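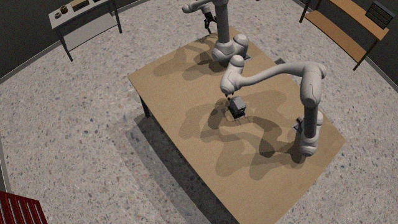

Page 9 of 74

Skenero Help Corner > Simulated arms > Recording and demos

My two-arm demos look lovely on replay but the trained model dithers over the block

gritville_bench
posted in June, edited once (typos)

Hello all, long-time reader, first proper post. I've been recording demos in the simulator for a pick-up job: two white arms on the tan table, speckled floor, a dark grey block in the middle that one of the arms has to come down on and lift. The other arm is meant to stay up and out of the way for now. I'll want it for a handover later, but I'd like the simple half working first.

I've got 50 recordings in the set. I did them all myself with the hand controllers, mostly after tea, and I was quite pleased with them! Played back, they look fine. The arm reaches over, the gripper goes down, the block goes up. Then I train on them and the thing it learns is... nearly that. It swings across nicely, gets to just above the block, and then hangs there. Sometimes it shuffles a bit to the left and back again. Once in a while it closes on thin air, and every so often it does the job perfectly, and I can't see what was different that time.

What I've tried so far: training for longer (no change that I could see), shrinking the learning rate (worse, or the same but slower), and throwing away a few recordings where I'd bumped the block. I also wondered about the shadows. The arms throw big soft ones right over the middle of the table and the block is dark to begin with, so maybe it just can't make it out? But it gets to the right spot, so it must be seeing something.

I'm recording an overhead view and a wrist view, plus joint positions and how far open the gripper is. The block starts somewhere different each time, though I admit I'm a creature of habit and it probably lands in the same patch more than it should.

Is this a "record more" problem or a "record better" problem? I'd rather not do another month of evenings if I'm going to make the same mistake in all of them.

wan_and_wires

Record more. 50 isn't many. I had the same trouble with a drawer task and it went away when I doubled the set. Also check your gripper values aren't flipped, open and closed the wrong way round, I lost a whole evening to that once.

vikbridge_late_shift

I'd put money on this being how you're driving the arm, and I say so because I did precisely this for ages. When you work an arm by hand in the simulator you come down over the block, and then you stop. You have a little look. You think "am I lined up?", nudge it, think again, and close. Feels careful. Looks careful on playback too. But the recorder doesn't stop when you do, so every recording ends up with a great lump of samples where the gripper is open, just over the block, and the right answer is "stay put". Your model has learnt that very faithfully, poor thing.

Easy to check. Open any one of your recordings and plot the height of the gripper against time. If there's a long flat shelf before the fingers close, there's your dithering. Do the same for a few more before you decide, as one slow recording proves nothing.

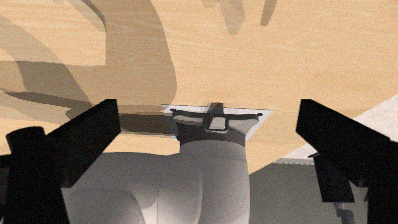 So my advice is to practise the move until you can do it in one go, and only then press record. I now allow myself 30 throwaway runs before a session, which sounds like a lot, but they're quick and my hands have usually woken up by then. Don't rush either – a slow steady drop is fine, it's the dead stop that does the damage. If you can't bear to bin what you've got, trim the shelf out of the old recordings. Cut samples where nothing moves, but leave the ones where the fingers are closing, even though the arm itself is still. I got that wrong the first time and ended up with an arm that would never, ever grip.

Second thing, the shadows. I don't think they're your main trouble, but I wouldn't ignore them. If the light sits in the same spot for the whole set, the shadow of the forearm is a dead reliable clue to where the forearm is, and the model may lean on that more than on the block. Mine certainly did: I moved the lamp in the scene file and it fell to bits. Now I shift the light a bit between recordings and change how strong it is, and I let some of them be properly gloomy over the middle of the table. If your setup lets you re-render from the saved joint positions, you can do this without driving the arm again, which is a joy.

Third, your wrist view. Watch it on its own with the overhead one switched off and ask yourself if you could do the last bit of the job from it. If you'd struggle, so will the model. I had mine tilted so that most of what it got was fingers and bare tabletop, and no amount of extra recording was going to help with that. Tip it, move it, whatever you have to do, then write the new mount position down somewhere, as old and new recordings won't mix happily.

And do put the block in awkward places on purpose! I make a list of start positions beforehand and work down it, otherwise I drift back to the comfortable patch too. A handful where you come down slightly off and then correct yourself are worth having as well. Keep those moving, mind, no stopping for a think.

On the second arm: if it's parked in exactly the same pose throughout, vary that a little now. You'll be glad of it when you get to the handover.

gritville_bench

Oh dear. Plotted the first few and there's a shelf in every single one, and in one of them I seem to have gone off for a biscuit. Gripper values are the right way round (thank you though, wan_and_wires, I did check). Going to trim the old ones tonight and train again before I record anything new, then have a go at the lights. Does the trimming want doing before or after I line up the two camera streams?

vikbridge_late_shift

After. Line them up first, then cut both together.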